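Wer schreibt die Regeln, bevor der Besen fällt?

Seit Januar liegt in unserem Verein für Dienstleistungstechnik ein Papier auf dem Tisch, das »Leitlinie für Greifaufgaben im Haushalt« heißt. 68 Seiten, davon fünf mit Begriffsbestimmungen. Ich habe es zweimal gelesen und bin nach dem zweiten Mal misstrauischer als nach dem ersten. Geregelt wird, wie eine Aufgabe zu benennen ist, wie ein Durchgang zu protokollieren ist und wie viele Durchgänge es sein müssen, bevor ein Hersteller das Wort »zuverlässig« verwenden darf: 1000. Woher diese Zahl stammt, steht nirgends. Vasanthi Thevar, die am Entwurf mitgeschrieben hat, nannte sie mir gegenüber »eine Verhandlungslösung«. Das glaube ich sofort.

Nehmen wir eine Aufgabe aus dem Anhang, Kehren auf der Tischplatte. Kehrschaufel, Handfeger, ein Häufchen dunkles Schüttgut, dazu ein Drahtgestell, in dem der Feger lehnt.

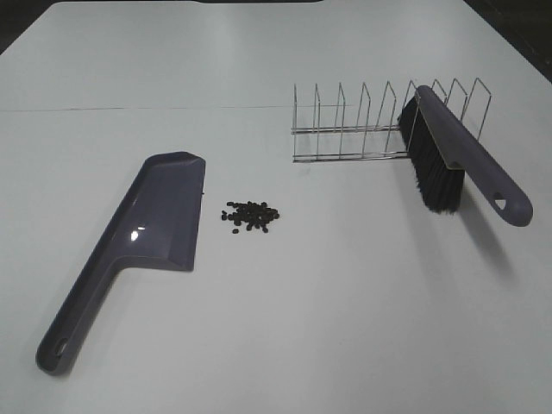
Die Leitlinie kennt dafür genau ein Erfolgskriterium: Das Material liegt am Ende in der Schaufel. Wie viel davon, bleibt offen. Ob drei Körner am Boden ein Fehlschlag sind oder ein »erfolgreicher Durchgang mit Restmenge« (Ziffer 22, man muss das Wort zweimal lesen), entscheidet der Prüfer vor Ort. Bei Athanasiadis zählt man streng, bei Grititeck offenbar großzügig, und beide dürfen hinterher dasselbe Etikett auf ihre Unterlagen drucken. Wer schon einmal eine Küche gefegt hat, weiß, dass die letzten Krümel die ganze Arbeit sind.

Der Griff vor dem Griff

Noch mehr stört mich, was vor dem Kehren kommt. Der Feger muss ja erst einmal in die Finger. Im Entwurf heißt das »Bereitstellung des Werkzeugs« und gilt als Vorbereitung, also als etwas, das nicht gewertet wird. Dabei liegt die Schwierigkeit oft genau dort - ein Stiel, daneben dichte Borsten, dahinter Draht, und die Greiffinger stehen noch offen davor.
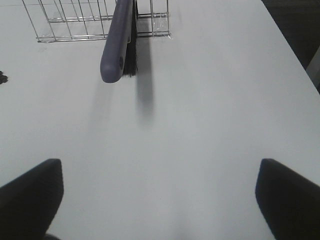 Was im Protokoll fehlt

Glykeria Antoniadis hat für Stinton jahrelang Prüfberichte geschrieben und mir erklärt, warum sie von solchen Leitlinien wenig hält. Man dokumentiere, was sich leicht dokumentieren lasse. Abstände, Laufzeiten, Softwarestände. Dass jemand zwischen zwei Durchgängen den Feger um eine Handbreit verschoben hat, damit er besser liegt, tauche selten auf. Böser Wille sei das meistens nicht, eher Gewohnheit.

Der Entwurf verlangt zwar eine »repräsentative Ausgangslage«, überlässt deren Auswahl aber dem Hersteller. Dann steht das Werkzeug eben so, wie es dem Greifer passt. Ich würde das Gegenteil vorschreiben: Die Ausgangslage legt jemand fest, der am Ergebnis nichts verdient, und sie wird vor jedem Durchgang aufgenommen, auch aus der Sicht des Greifers. Dort sieht man nämlich, wie wenig er sieht. Der Stiel verschwindet nach oben aus dem Blick, und von den Bohnen ist am linken Rand gerade noch ein Teil zu erkennen.

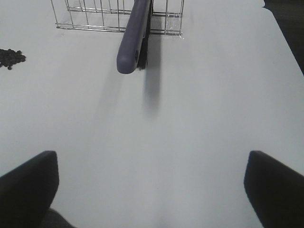
Wem das Papier nützt

Famska wirbt bereits mit »leitlinienkonform«, obwohl es bisher nur einen Entwurf gibt. Rechtlich mag das gehen. Es zeigt aber, wofür solche Texte gebraucht werden, sobald sie in der Welt sind. Ein Pflegeheim, das ein Gerät anschafft, liest keine 68 Seiten, es liest das Etikett.

Ich bin nicht gegen Regeln. Ich hätte gern kürzere, mit einer Zahl für die erlaubte Restmenge, mit gewerteter Werkzeugaufnahme und mit der Pflicht, auch abgebrochene Durchgänge zu veröffentlichen. Die Frist für Stellungnahmen endet am 29. August 2024. Meine ist abgeschickt, und ich rechne damit, dass Ziffer 22 stehen bleibt.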